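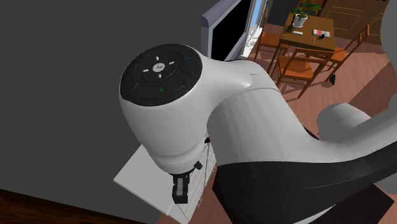
Review copy of the Zirnley cell acceptance checklist, third pass, with reviewer comments. The product under review is the simulation and commissioning package Povevia sells for single-arm household and light-service installations: arm model, gripper model, room library, and a printed checklist the buyer is expected to complete before hardware is powered. Section 2 of that checklist refers to the four arrow buttons and the center logo button on the wrist cap, and the rendered arm carries all of them, so button orientation can be checked in the simulation first. Items marked OPEN must be closed before Trunwood signs for delivery.

Reviewer: Corentin Lacroix
Second reader: Ginette Marty

1. PACKAGE AND LICENSE

1.1 License file loads without network access. PASS.
1.2 Installed build matches delivery note (build 784). PASS.
1.3 Build number shown on exported reports. FAIL. Reports print build 409, the number of the previous release. Povevia has acknowledged this. OPEN.
1.4 Uninstall leaves user scenes in place. PASS.

2. WRIST CONTROLS

2.1 Arrow directions in the model agree with the manual. PASS.
2.2 Indicator colors explained in the manual. FAIL. The cap model shows blue and green indicators. The manual has a table for green only. OPEN.
2.3 Button presses can be simulated. PARTIAL. Single presses register. Press-and-hold is ignored unless the hold time is set by hand in the configuration file.
Comment (G.M.): Acceptable for layout work. Not acceptable for operator training, and the sales sheet lists operator training.

3. ARM AND GRIPPER

3.1 Joint limits match the arm data sheet. PASS on all joints.
3.2 Gripper collision shape encloses the visible body. PARTIAL. The main body is covered. The small connector at the side is outside the collision shape and will pass through a wall or shelf with no warning. OPEN.
3.3 Protective stop triggers on contact with fixed furniture. PASS.
3.4 Protective stop triggers on contact with movable furniture. FAIL on first run, PASS after chairs were given a mass. Default mass is zero. Povevia should change the default.
3.5 Payload warning appears at the set limit. PASS. Tested at 800 grams.

4. ROOM LIBRARY

4.1 Cabinet heights editable. PASS.
4.2 Clearance between gripper and work surface reported during motion. PASS. The value refreshes too slowly to read at full speed, but the log is complete.
4.3 Windows and screens flagged as fragile. FAIL. Both are treated as wall. Pichon's add-on handles this correctly and could be used in the meantime.
4.4 Small loose items kept in place after reset. PASS.

5. ENDURANCE

5.1 Repeat approach and retract over a cabinet, 4,000 cycles, no drift in the reported position. PASS.
5.2 Memory use stable over the same run. PASS.
5.3 Run resumes after the host computer sleeps. FAIL. The run restarts from cycle one and overwrites the log. Disable sleep before starting. OPEN.

6. DISPOSITION

Conditional. Items 1.3, 2.2, 3.2 and 5.3 go back to Povevia. Item 3.2 blocks delivery. The others may be closed by written correction.
Retest of 3.2 is set for Wednesday on the same scene file, with joint speeds unchanged.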